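Why does our parish boundary stone have a letter cut on the wrong side?

Asked in Local History and Folklore, 2022-02-07

Hi all! I moved to Granthorpe in September and I've fallen head over heels for the old boundary stones up on the common. There's one on the track toward Hallel Farm that has me stumped. It has a G on one face, which I take to be Granthorpe, and an H on the other for Hallel. Fine so far. But the G faces the Hallel side and the H faces us! Every other stone I've found has the letter facing its own parish.
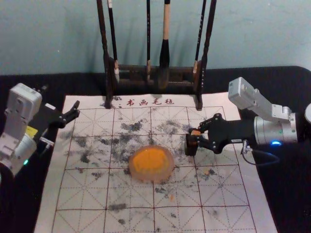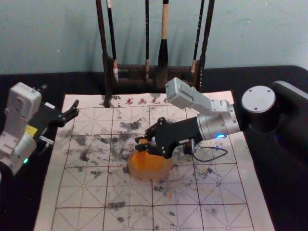 A man I met at the bus stop told me it was turned one night after a quarrel over grazing, and that whoever turns it back will lose a cow within the year. I don't own a cow, so I feel fairly safe, but I'd love to know if there's anything in it. Has anyone heard this story, or seen a similar stone somewhere else?

2 answers

Ziad Bataineh
Oh, I love this stone! I grew up two fields over from it and we were always told to spit on it for luck on the way to school, which I did faithfully until I was eleven or so. The version my grandmother told had no grazing quarrel in it at all. In hers, the two parishes used to walk their bounds on the same morning, and one year they met at the stone and neither party would step aside. There was a fight, somebody went into the ditch, and afterward the Granthorpe men dug up the stone and set it back the wrong way around so that Hallel people would have to look at our letter forever.

I have no proof of any of that. What I can tell you is that the stone has been moved at least once. The old estate map puts it on the north bank of the stream, and today it stands on the south bank, 95 paces from the ford if you have legs like mine. If you're lifting a heavy stone out and hauling it across water, it would be very easy to put it down facing the wrong way and decide that was good enough. The lean is worth a look too – it tips toward Hallel, and the packing stones on that side are a different color from the others.

The cow part is new to me. In our house it was a toothache.

Go up in the early morning if you can, when the sun comes in low across the face. There's a third mark under the G that hardly shows the rest of the day. I've always thought it was an arrow. My brother says it's a fish.

Kwok-wai Ho
Try the vestry minutes. There was a long row over that stretch of common, and the copy I read mentions a bill for "resetting the merestone by the water." Merestone is just an old word for a boundary stone, so that may well be yours. No mention of which way it faced, sadly. It's on page 359 of the bound volume, and the handwriting is awful.

For what it's worth, I've seen plenty of stones where the letter faces outward. One idea is that it tells you which parish you're about to walk into, a bit like a road sign. So it may be the odd one out on your common without being a mistake. You'd need to check the whole line, including the three down in the woods past Kong Bridge. Two of those have sunk nearly to the top and you have to feel around in the leaves for them.

Curses on people who move boundary stones are very common, by the way, and very old. Losing a cow is pretty mild compared with some!

Comment from the asker
Thank you both so much, this is wonderful! I'm going up with a flashlight this weekend to look for the arrow (or fish). Ziad, did your grandmother ever say which family ended up in the ditch?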